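1/ Die Stiftung von Himeck hat also einen Hilfsfonds für die Leute aufgelegt, die im Werk Griddale ihre Stelle verlieren. Großer Scheck, Pressetext, Händeschütteln. Ich habe mir mal die Bedingungen durchgelesen. Thread.

2/ Pro Haushalt gibt es 600 Euro. Einmalig. Wer in Griddale zur Miete wohnt, weiß, wie weit man damit kommt. Im Pressetext heißt das »spürbare Entlastung«. Gespürt von wem, steht da nicht.

3/ Antragsberechtigt ist nur, wer mindestens 5 Jahre durchgehend bei Himeck angestellt war. Die Leiharbeiter von Vandex sind raus. Die standen an derselben Linie, in derselben Schicht, und sind im Mai als Erste gegangen.

4/ Ich habe bei der Stiftung angerufen und gefragt, warum. Antwort von Patricio Maldonado, zuständig für die Vergabe: Man habe »eine klare Abgrenzung« gebraucht. Auf die Frage, wie viel Geld insgesamt im Topf ist, wollte er sich schriftlich melden. Stand 29.11.22: nichts gekommen.

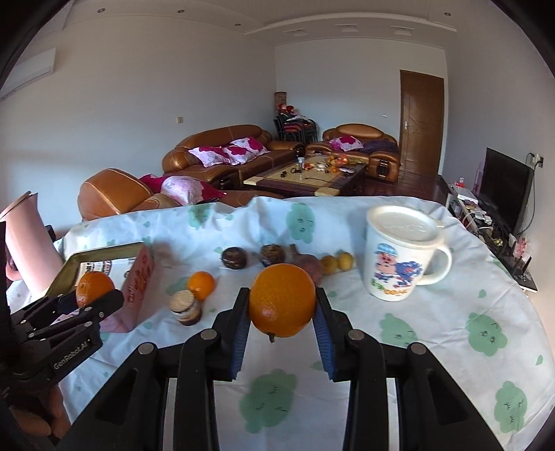

Orangen und Kekse auf dem Tisch.

5/ Der Antrag selbst hat drei Seiten, dazu Lohnabrechnungen, Mietvertrag, Kündigungsschreiben. Bearbeitungszeit laut Merkblatt »in der Regel zwei Monate«. Als Soforthilfe, wohlgemerkt. Das Wort steht auf der ersten Seite fett gedruckt.

6/ Ye-rin Noh von der Beratungsstelle hilft beim Ausfüllen, ohne Geld dafür zu bekommen. Sie sieht es milder als ich: Für manche sei das immerhin eine Stromnachzahlung weniger. Stimmt ja auch. Wer Anspruch hat, soll den Antrag bitte stellen, ich rate niemandem davon ab.

7/ Mich stört was anderes. Über die Abfindungen wird seit Monaten verhandelt, ohne Ergebnis. Und dann kommt ausgerechnet jetzt die Stiftung mit einer Spende, die dem Konzern vermutlich auch noch steuerlich nützt. Kann Zufall sein. Ich glaube es nicht.

8/ Bei Hirano lief es damals übrigens ähnlich. Erst der Fonds, dann die Fotos, dann die Schließung der zweiten Halle. Was aus dem Restgeld wurde, habe ich nie irgendwo gelesen. Falls jemand einen Abschlussbericht hat: gern her damit.

9/ Was ich von Himeck wissen will: Wie hoch ist der Fonds? Wer sitzt im Vergabegremium? Und was passiert mit abgelehnten Anträgen, gibt es einen Widerspruch? Im Merkblatt finde ich dazu kein Wort.

10/ Wenn Maldonado antwortet, hänge ich es hier dran.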